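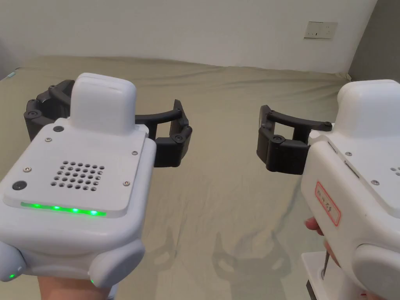

La cama grande, nuestra superficie de doblado

Preguntas frecuentes sobre el servicio de doblado a domicilio

Zarari dobla y ordena ropa en casa del cliente. No lavamos ni planchamos. Si su duda no aparece en esta página, escríbanos desde el formulario de contacto y le responderá Indira Ramasamy, de atención al cliente.

¿Dónde se dobla la ropa?

Normalmente encima de la cama. Es la superficie más amplia de casi todas las viviendas y queda cerca del armario. También podemos usar una mesa de comedor si mide al menos un metro de ancho. No doblamos sobre el suelo ni sobre el sofá.

¿Tengo que preparar la cama?

Déjela hecha, con una sábana limpia y estirada. Retire los cojines y la colcha si tiene pelo o flecos. Las almohadas pueden quedarse en la cabecera.

¿Y si la cama es individual?

Se puede trabajar igual, aunque hay que llevar las pilas al armario con más frecuencia. Avísenos al reservar.

¿Cómo doblan las camisetas de manga larga y las sudaderas?

Primero se extiende la prenda boca abajo y se alisa con la palma de la mano. Se cruzan las mangas por detrás, se meten los laterales y se sube el bajo hasta obtener un rectángulo. Si la sudadera tiene capucha, la doblamos hacia dentro antes del último pliegue. El cuello es lo que más trabajo da: si se queda recogido en el centro, hace bulto y la pila se inclina. En ese caso conviene abrir el último pliegue y estirar el cuello desde los hombros.
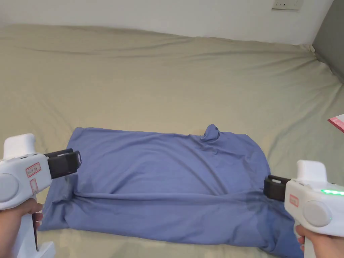 Prenda azul doblada en rectángulo, con lo que parece el cuello recogido en un bulto

¿Quedan arrugas?

Alguna puede quedar. El algodón grueso y la felpa se alisan bastante a mano; el lino y las camisas de vestir no. Lo que necesite plancha lo apartamos en un montón distinto y se lo indicamos al terminar.

¿Doblan ropa húmeda?

No. Una prenda húmeda dentro de una pila pasa la humedad a las demás y al cajón. Revise sobre todo puños, cinturillas, bolsillos y costuras, que tardan más en secar. Si encontramos alguna zona húmeda, colgamos la prenda en el tendedero y seguimos con el resto.

¿De qué tamaño quedan las prendas?

Del que pida el cajón. Medimos el fondo antes de empezar y ajustamos el número de pliegues. Si prefiere guardar la ropa de pie, en vertical, hacemos un pliegue más y dejamos el borde redondeado hacia arriba.

¿Doblan sábanas bajeras?

Sí. Encajamos las esquinas una dentro de otra, ponemos la pieza plana sobre la cama y la reducimos a un rectángulo. Si lo desea, guardamos cada juego dentro de una de sus fundas de almohada.

¿Qué no doblan?

Trajes, vestidos de fiesta, prendas con lentejuelas y cuero. Tampoco ropa sin lavar. Los jerséis de punto fino se doblan, nunca se cuelgan.

¿Cuántas prendas entran en una sesión?

La sesión básica cubre hasta 75 prendas y la sesión amplia, hasta 100. Un par de calcetines cuenta como una prenda. Cada toalla cuenta como una prenda, sea cual sea su tamaño.

¿Puedo quedarme en casa durante la sesión?

Por supuesto. No hace falta que esté en la misma habitación, pero sí que nos enseñe al principio dónde va cada cosa. Si va a salir, deje una nota pegada en cada cajón.

Tengo gato. ¿Hay algún problema?

Ninguno, siempre que pueda cerrar la puerta del dormitorio mientras haya ropa encima de la cama.

¿Cómo cambio o cancelo una cita?

Desde el enlace del mensaje de confirmación, hasta las 7 de la tarde del día anterior. Pasada esa hora se cobra la mitad de la sesión. Los lunes no hay servicio.

¿Enseñan a doblar?

Mirko Zanetti da un taller en grupos pequeños en nuestro local, sala 729 del edificio Tirberg. Cada asistente trae una sudadera, una camisa y una sábana bajera de su casa. Las plazas se abren en enero y se reservan por el mismo formulario.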